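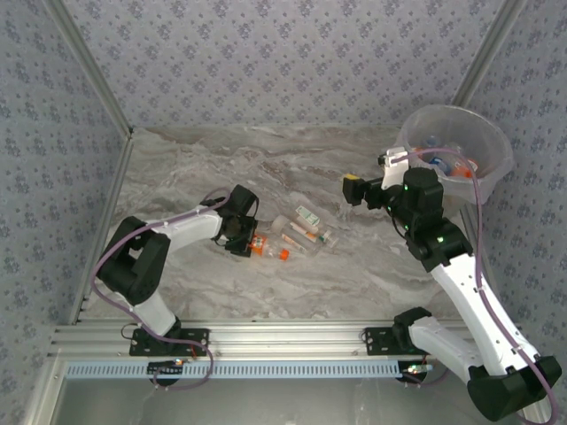

Florkix Surface Film, Marble Series

Self-adhesive vinyl film for tabletops, shelves and counters. Supplied by Oklow in rolls 32 inches wide. Matte finish, printed repeat, paper backing with a cutting grid.
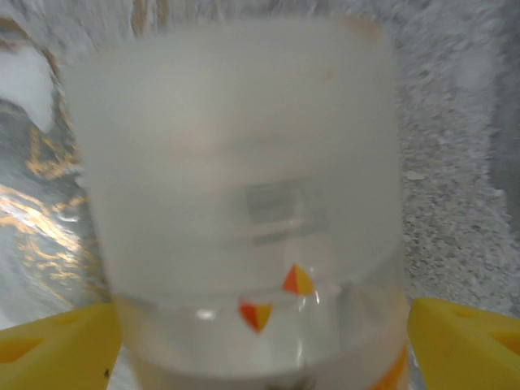

Film grade should be matched to what the surface will hold. Standard grade suits display shelves and desks. Choose Heavy grade where drinks are served, as standing liquid can lift an unsealed seam. A frosted plastic cup weighs little and will not mark either grade, but hot pans need a trivet.

Roll length: 37 feet
Overlap at seams: 3 inches
Adhesive: acrylic, repositionable until pressed
Colors: Rutherford Gray, Furnley White
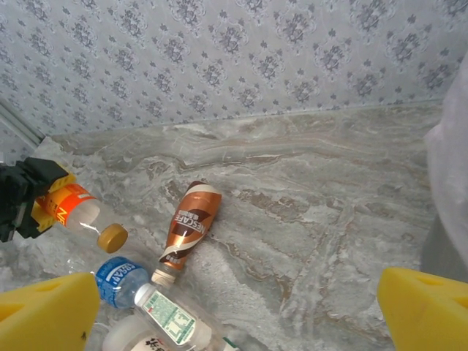
Photo: Oklow

Clean the base with mild soap and let it dry fully. Cut the film slightly oversize, peel back a short section and work outward with a felt squeegee. Trim at the wall with a new blade - a dull one tears the print layer. Rolls made before November use the old backing and have no grid.
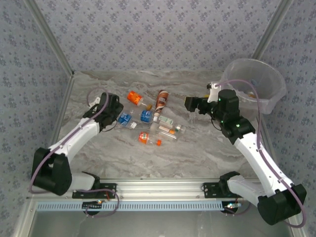
By the Oklow product desk
Updated 4th February

Avoid bleach, acetone and scouring pads. Store unused rolls flat, in the sleeve. Samples of both colors ship free with any order.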